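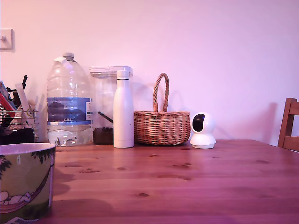 Arine arm on a pine table: where to clamp the base, and the home value of joint two

Clamholm Forum > Small arms > Setup and repair

zuleica_m
6 Jul 2024
Good morning to all. I am setting up an Arine arm with the Palden controller on the table at home. The table is pine, with knots. Along the wall there is a row of things which I would like to leave in place: the wire organiser, the big water bottle, the clear container with the white lid, the wicker basket and the small white camera. My plan is to clamp the base on the free part, to the right of the camera.
My problem is the home position. After I tighten the clamp, joint two reads 2566, and after five cycles it stops slightly too low. Should I correct the value in the controller, or is the mistake in the clamp?
Zuleica Marinho

torvald_k
Do not touch the value yet. Pine is soft and the clamp sinks into it. Put a steel plate under the jaw, tighten, wait one night, tighten again. Then do the homing.

bench_owl
I do not agree with the night of waiting. I have the same arm on a pine board since December and it never moved. What did move was the horn on joint two. Take off the cover and check the small screw, it wants thread lock – the blue kind, only a drop.

torvald_k
A board is thinner than a table, so your clamp closes fully. The standard Mujić clamp has a short jaw and on a thick top it holds only with the tip. Zuleica, how thick is yours?

zuleica_m
I measured it now and the jaw is open almost to the end. So it holds with the tip, as you say.

pale_green
One more point. If you use a depth camera, clear plastic gives bad readings. The bottle and the container will both make holes in the depth map. I would move everything off the table.

bench_owl
That is too much. Limit the workspace in the Palden settings so the arm stays away from the wall side. The row can stay. I would move the bowl at the front left, though, if the arm must reach there.

zuleica_m
I have no depth camera on the arm, so I will keep the row and set the limit. The bowl I can put in the kitchen.
I opened the cover of joint two. The screw was loose by more than two turns! I put the drop of thread lock and I ordered the clamp with the long jaw.

torvald_k
Then both of us were a little right. Please do the homing again only when the new clamp is on, and write the new value on a piece of tape on the base.

bench_owl
And give the thread lock a full day before you run it.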